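Stories > Short Fiction > Winter Shorts

The Drusska Ferry Song

Gorazd Spahić had lost the third verse somewhere between the bakery and the bus stop, and he was thrilled about it.

"You don't understand," he told Valentin, banging through the kitchen door with snow on both shoulders. "I had it this morning! I was singing it to the dog. And then a truck went by and it fell straight out of my head."

"And this is good news?"

"It means it was in there! For 70 years I thought there were only two."

Valentin Cordier put down his spoon. He had rented the upstairs room since July and had heard the two verses more often than he had heard his own mother's voice. A girl waits for the ferry at Drusska. The ferry comes, and the boy isn't on it. That was all anybody in the house had ever known, and Gorazd sang it beautifully, in a big creaky baritone that made the cups hum on their hooks.

"What was she doing, in the third?" Valentin asked.

"She was at a table. There was a board on it, a plain brown board, and she was cutting something. Bread? No. Too sad for bread."

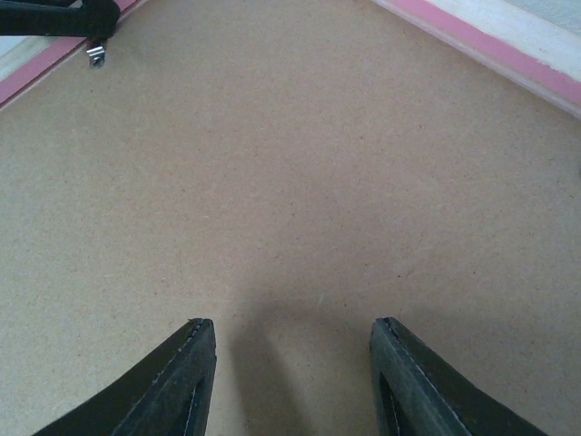 A bare surface, and room to begin.

They tried everything that afternoon. They walked the same street in the same direction, Gorazd in the same hat. They stood at the bus stop and waited for a truck, and when one finally came it was so loud and so splendid that they both cheered, and a woman with a stroller crossed to the other side. They went into Bouvier's and bought the same rolls (and then a poppy seed cake, which had no part in the experiment but looked wonderful).

Nothing. Gorazd hummed the tune all the way home, lifting one glove at the place where the verse should start, and every time the glove came down again on silence.

"Sing it to the dog," said Valentin.

So he sang it to the dog. She listened to verse one with her whole face. She listened to verse two lying down. When he stopped she thumped her tail on the floor, four slow beats, and Gorazd's mouth fell open.

"Oars," he whispered. "She's building a boat!"

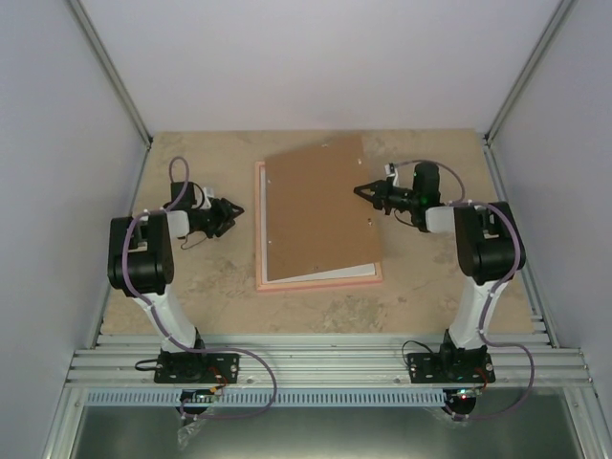 The Third Verse

It came in pieces, out of order, and Valentin wrote them on the back of the gas bill as fast as he could go. The girl doesn't wait for the next ferry. She clears the supper off the table and measures out a hull with a piece of string. Her father says the river is 8 miles wide, her aunt says it is 10, and she tells them both to hold the lamp higher.

"Higher!" roared Gorazd, with his arm in the air. "Hold it higher, I can't see the grain!"

"Is that a line?"

"That's a line! Write it down!"

It hardly rhymed. There was a word in the middle that Gorazd couldn't put into English, something like the sound wood makes when it agrees to bend, and they spent a very happy hour not finding it. The soup boiled over. Somebody had to open a window. And out of that window, across the yard and the wet roofs, went all three verses of the ferry song, one after the other, with Valentin coming in late on the low part and the dog coming in wherever she liked.
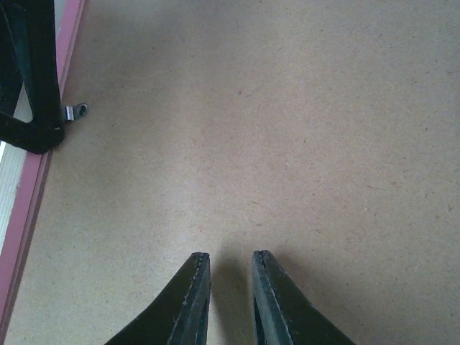
The Fourth

He was almost asleep when the knock came.

"Valentin." Gorazd stood on the landing in his socks, holding the lamp from the hall. His eyes were enormous. "She gets across."

Valentin was already looking for a pencil.

Comments

marshlight: "Too sad for bread" made me laugh out loud on the train. I want to hear this song so badly.

T. Orwin: My grandfather did this with card games, he'd remember a rule in the middle of dinner and we'd all have to get up and play. Lovely story.

pennywhistle: Is Drusska a real place? And what is the dog's name?

marshlight: I vote we never learn the dog's name but do get the fourth verse please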